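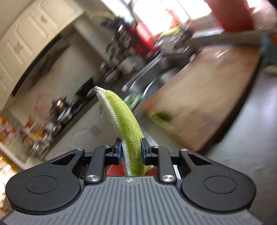

Care labelling on household textiles is governed by habit more than by need. Most of the goods that carry a label are washed by people who never read it, and most of the goods that would benefit from a readable one are too small to hold it. Clothing gets the attention, and a shirt label has room for fibre content, wash temperature and country of origin. Cleaning textiles are treated as an afterthought. The lime-green sponge pad has a heavy white overlocked seam down one side and, just below the pointed corner, a small translucent tag with print too small to read. A label in that position uses up material and sewing time, and the buyer gets no information from it.

I spent several years specifying consumables for the cleaning contractor Orkaven, and the purchasing side of the work was mostly a matter of working out what a product was made of after the packaging had been thrown away. The outer wrap usually carries the full text. The wrap goes in the bin on the first day. From then on the item has to speak for itself, and a pad that will be laundered many times needs to state two facts: the highest wash temperature and whether fabric softener may be used. Softener coats the fibres of a microfibre cloth and reduces its pick-up. Too hot a wash or a hot dryer can damage the fibres themselves. Everything else can stay on the wrap.

In December we sorted the cloths and pads held at the Jirura depot, 126 items in all. On 16 of them the wash temperature could be read at arm's length under ordinary ceiling light. Six more could be read with a magnifier. The rest were blank, faded or printed at a size that no adult could be expected to manage while standing at a machine. The depot was well run and the stock came from ordinary suppliers, so I see no reason to think it was unusual.

The common reply from manufacturers is that a larger label gets in the way. This is fair as far as it goes. A stiff tag can scratch a soft surface, and a long one folds under the pad and leaves a streak. The fault lies in the choice of a sewn tag in the first place. There are 2 better methods, and both are in use on other goods. The first is to weave or print the temperature straight on to the cloth in figures at least 6 mm high. The second is to use the colour of the edge stitching as a code, with one thread colour for each wash temperature.

The second method is the cheaper. The edge has to be stitched anyway, and changing a cone of thread costs very little. Plarkeck, which supplied our mop heads, did this for its own stock control and had no trouble keeping the colours separate. The difficulty is agreement between makers. A blue edge that means a hot wash on one brand and a cool wash on another would be worse than no code at all, and many buyers already use colour to keep washroom cloths away from kitchen ones. Any thread code would have to leave that system alone.

For this reason I would begin with printed figures. They need no agreement and no training, and they mean the same thing on every shelf. Print does fade, and a maker should be asked to show that the figures can still be read at the end of the stated life of the item. Zakaria, the laundry that handled our hospital work, would return unmarked goods unwashed. I thought this unhelpful when I first had to deal with it. I now think every commercial laundry should do the same, and that buyers should put the requirement in their contracts before the next order is placed.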